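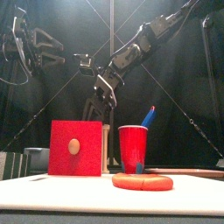
**Call for participants: two-arm robot project, Niston student robotics club**

The club is looking for students to join its spring project. The team programs a pair of robot arms to handle small everyday things on a tabletop, such as picking a marker out of a plastic cup or pulling on a knob. The project runs from February to the end of the term at the Dretthorpe workshop.

No robotics experience is needed. You should be able to attend every Thursday evening and follow written safety rules. Some Python helps – we can teach the rest.

Participants will:

- drive the arms by hand control and record practice runs
- set up the table between runs and keep the log sheet
- label recordings and write short scripts
- build simple test objects from wood, felt and modeling dough
- help prepare our entry for the Pálfi Cup, held this year in Flollthorpe

Each team has 3 members. Last term's teams logged over 300 runs between them, so expect a fair amount of repetition. Total time is 70 hours, including the competition day. There are 34 places.

The project is unpaid. Materials, safety glasses and the bus to Flollthorpe are covered. Students at Niston can ask their department about course credit; the club does not arrange it.

To apply, pick up a form at the workshop desk and return it with a short note on why you want to take part and any evenings you can't make. Half a page is enough. Forms turned in after the first team meeting go on the waiting list.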